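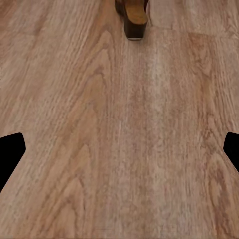

About the Jillberg Robotics Club

The Jillberg Robotics Club is an after-school program for students in grades 9 through 12. We write and test control software for robot arms, first in simulation and then on a small arm in our workshop. The club is part of Jillberg School and uses Room 200, on the second floor above the library.

Members do not need any programming experience to join. Most learn what they need in their first term, working in pairs with someone who has been in the club for at least a year.

What we work on

Our main project is called Tevar. It is a set of simulated rooms and the programs that move a gripper around in them. The rooms are plain on purpose: a wood floor, a table or a chair, and later a few things to pick up. In the early exercises the view from the gripper is mostly floor, with a furniture leg some way ahead between the two black fingers. Students write code that finds the leg, works out how far off it is, and steers toward it without touching it.

That exercise takes longer than new members expect. Wood grain has a lot of dark lines in it, and a simple edge detector will pick up a curve in the grain as readily as the side of a leg. Each pair has to find its own way around this. Some use color, some look for the darker patch of floor at the base of the leg, and some compare several views as the gripper moves.

After the floor exercises, members go on to reaching, grasping and placing. Code that passes its tests in simulation can be tried on the workshop arm, which we call Prindness. The name was on a crate the first members used as a stand for it. Prindness is slow, and its joints have some play in them, so a program that runs well on screen usually needs more work before it runs well there.

How the club runs

We meet twice a week during the school year, from the end of classes until 5:30. One meeting is for project work. The other starts with a short lesson and is followed by open time on the computers. Attendance at both is not required, but pairs are expected to keep up with each other, and a student who misses several meetings in a row may be moved to a different pair.

All club code is kept in one shared repository. Every change is read by another student before it goes in. Older members keep a written log of test runs, including the failed ones, and the log is open to everyone in the club. As of 2025-05-31 it held 3,958 runs.

Competition

Each May we enter the Yuan Challenge, a one-day event for high school teams. Teams are given a simulated room they have not seen before and have a fixed amount of time to complete a list of tasks in it. The score is out of 100, with points taken off for contact with furniture.

We send one team of up to six students. Places are offered to members who have finished the grasping unit, and the team is chosen from those who want to go. Students who stay behind can run the same tasks at school the following week – the organizers release the rooms to all clubs after the event.

Who leads the club

Viorica Ilie started the club and still runs it. She teaches physics and computer science at the school and worked in factory automation before that. She gives the lessons, approves time on the workshop arm and travels with the competition team. Two student leads, elected at the end of each school year, plan the project meetings and match new members with partners.

Joining

New members are taken at the start of each term. Come to any project meeting in the first two weeks and bring a signed permission form, available from the school office. There is no fee, and the school provides the computers. Students who want to work at home may use their own laptops; the simulator runs on most recent machines, though slowly on older ones.

Safety glasses are required for anyone near the workshop arm. We have spare pairs.

Parents are welcome at our open meeting at the end of each term, where every pair shows its current work. Questions about the club can be left for Ms. Ilie at the school office.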